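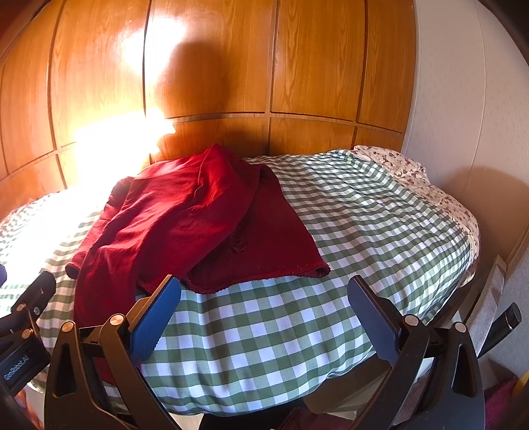
Apr 14, 2026

So I finally did the thing I've been threatening to do since October, which is take the early bus to Farkmont and spend a whole day there with no plan at all. I've lived 30 miles away for nine years and I'd been exactly two times, both for the dentist. That's a sad way to know a town!

The bus is the 21 and it takes forever. It stops at every farm stand between here and Dillusmont, and then it sits at the Dillusmont depot for a good long while with the engine running so the driver can get a coffee. I didn't mind. I had a window seat and a bag of pretzels and a paperback I never opened. The hills are at that stage where they look brown until you squint, and then there's this green fuzz all over them.

Packing for April drives me up the wall, by the way. I went back and forth the night before on sweater or jacket, picked the jacket, and was too warm by lunchtime and freezing by four. Same as every year.

Anyway, Farkmont. The main street runs downhill to the river, and I'd somehow never walked to the bottom of it (the dentist is at the top). There's a hardware store with seed packets in the window, a shoe repair place that was closed, and then Zurkus, the bakery my neighbors have been going on about. I got a poppy seed roll the size of my hand and ate it standing up outside like an animal. Then I went back in and got a second one for the bus, which didn't make it to the bus.

I'd been told the river path was nothing special, and I want to argue with that. It's flat, it's shady in parts, and there are benches all along it, the old kind with the slanted backs that you can really lean into. A heron was standing in the shallows across from the boat ramp and I must have watched it for half an hour. It moved one foot. I was thrilled.

Lunch was lentil soup at Sharifi, up the stairs over the pharmacy. Lots of lemon, flatbread on the side, and they bring you tea without asking. I would ride that slow bus again for the soup alone. If you go, ask for the little dish of pickles, because it's not on the menu and I only knew to ask when I saw one go by to another table.

After that I poked around the used bookstore (dusty, overpriced, I bought two anyway) and sat in the park by the library until it got too chilly to pretend I was enjoying it. I missed the bus I meant to take home. The next one was fine, though the heat was stuck on and everybody had their coats in their laps.

I'm trying to do one of these a month now, just somewhere close that I've been lazy about. Next up is probably Dillusmont itself, since all I've ever seen of it is the depot and the back of a feed store. I hear there's a decent flea market near the old mill. If you know whether it runs in May, or where to get a sandwich down there, leave me a comment. I also need a better pair of walking shoes, and I'm taking suggestions on those too (wide feet, cheap taste).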